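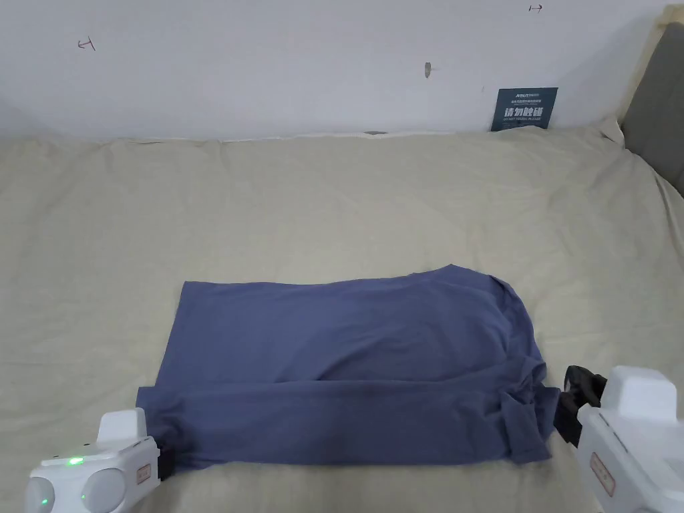
Progress report, July
Garment folding and linen handling, Kemppainen residence program
Submitted to: Hutell, grants office

1. Period covered

This report covers work since the spring installment. The activity is the folding of everyday clothing on a made bed, in bedrooms of ordinary size, without a table or folding board. Spending is on schedule and no change to the budget is requested.

2. Work completed

A total of 437 garments were folded and logged in the period, bringing the program total to 2,531. Long-sleeved tops remain the slowest category. The body panel folds without trouble. Most of the time goes into the sleeves, which bunch along one side when they are tucked under, and the extra thickness then carries through to the finished stack.

The fold now in use is as follows. The garment is laid face down and smoothed from the center outward. Sleeves are brought in over the back. The hem is turned up in a band, the lower corners are held, and the remainder is folded toward the collar. The piece is then turned over and pressed flat by hand. Corners are held until the band lies straight. Releasing one corner early produces a slanted edge that has to be redone.

3. Working surface

The bed sheet has more effect on the result than was assumed in the proposal. A sheet that is not pulled tight moves with the garment, and its wrinkles show up in the underside of the fold. Slack tends to collect at the wall side, where it is hard to reach. Plain, pale sheets are preferred, as the edge of a blue or gray garment is easy to judge against them. Bedrooms now have the sheet straightened before each batch.
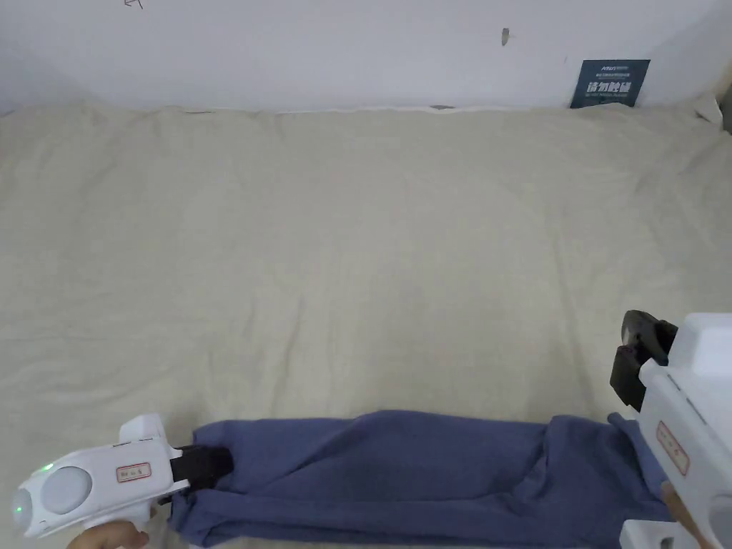

Tsutomu Arai asked whether pulling the sheet tight before each batch was worth the time, and suggested tucking it once on the wall side and leaving it alone until the bed is next changed. A single tuck will be tried in 2 of the bedrooms in the next period and the redo rate compared with the present method.

4. Open items

Storage bins from Jilteck are on order. The Rala shelf inserts fit the closets but are too shallow for folded sweaters, and a deeper size has been requested.

The log sheet has no field for damp or stained items. One will be added, and such pieces will go back to the laundry unfolded.

5. Next period

The target is more than 400 garments, with long-sleeved tops given priority. Fitted sheets and pillowcases will be started once the bins arrive.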